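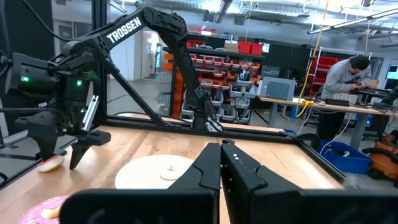
Figure 4. Plate-loading task under the Skerkus package, from the wrist camera of one arm. The second arm is at left, gripper down over the table, with a donut beneath it.

5.2 Performance on the plate-loading task

The Skerkus package is sold by Fimarar as a set of pre-trained skills for two-arm table-top cells. The buyer supplies the arms and cameras, and the package supplies the control software, a recording tool and a licence for one year. The sales material states that a new pick-and-place skill can be taught in an afternoon and will then carry over to "similar objects" without further recording. We took this claim as the main thing to be tested, and we think it is worded so loosely that almost any result could be said to meet it.

The task in Figure 4 was chosen with that in mind. A donut has to be picked up from the table and set down on a round white plate. The vendor's own demonstration uses blocks on a tray, and we asked whether donuts would count as similar objects. The reply was that they should, "with suitable recording". We recorded 41 demonstrations by hand, following the vendor's guide for speed and starting positions, and trained with the default settings. This took a good deal longer than an afternoon, mainly because the recording tool lost the link to one arm several times and does not keep a part-finished session.

We then ran 100 trials with the plate in the position used for recording, and a further set with the plate moved. A trial was scored as a success only if the item ended up resting fully on the plate and both grippers were clear of it. The vendor's scoring sheet also allows a "partial" mark for contact with the target. We did not use it. A donut that touches a plate and stays on the table has not been served to anyone.

Results with the plate in its usual place were fair, and better than those of the Amoah baseline in Section 4. With the plate moved they fell away sharply. In nine of the failed trials the arm carried the item to the old plate position and let go there, which suggests to us that the skill had learned a place on the table and was paying little heed to the plate. Fimarar's support desk put this down to our lighting. We repeated part of the set with the lights changed, as advised, and saw the same fault.

Two further points bear on cost. The first is the view from the wrist. As Figure 4 shows, the camera's own fingers take up a large share of the lower part of the picture and hide part of the plate. The guide says that the wrist view is "sufficient for most table-top work" and offers an overhead view as a paid extra. We would want to see evidence for the first statement before paying for the second. The second point is wear on the goods. Repeated grasps marked the surface of many items, and the package gives no means of setting a gripping limit for each object.

We do not claim that the package is without use. The arm driver is sound, and the safety stop worked whenever we called on it. A group with no software of its own might save some weeks. What we could not find was support for the claim of carry-over, and the Tilulgate trial quoted in the sales material, said to cover around 200 objects, gives neither a list of those objects nor a failure count. We asked for both in September and had received neither when this section was written.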